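Sorting Small Things Into a Compartment Organizer

A lidded organizer works well for the small items that drift around a bathroom or desk drawer: lens cases, hair ties, spare buttons, nail clippers, travel tubes.

Start by emptying the drawer onto a clear, light-colored table. Wipe the organizer and let it dry with the lids open.

Group the items by how often you reach for them. Daily things go in the compartments nearest the front of the drawer. Anything used less than once a month goes at the back.

Set the contact lens case down beside the organizer before you decide on a spot for it. Check that the lid will close over the case without pressing on it. If it won't, move the case to a deeper compartment.

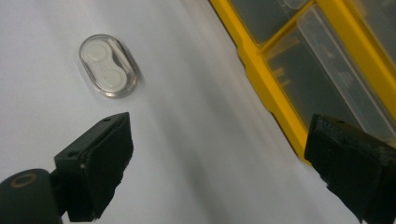
Wirka wrote in to say that lens things should never share a compartment with anything that sheds dust or lint, and that cotton pads are the worst for it. I have moved my pads to a jar.

Keep two compartments for lens supplies, one for the case in use and one for a new case still in its wrapper. Throw out the old case when you open the new one.

Small metal items such as pins and clippers can share a compartment. Put liquids in a zip bag first, and stand them up if the drawer is deep enough.

Close every lid, slide the organizer back in, and open and shut the drawer a few times. If things rattle, cut a piece of felt to fit the bottom of the compartment. Leave the lens compartments unlined.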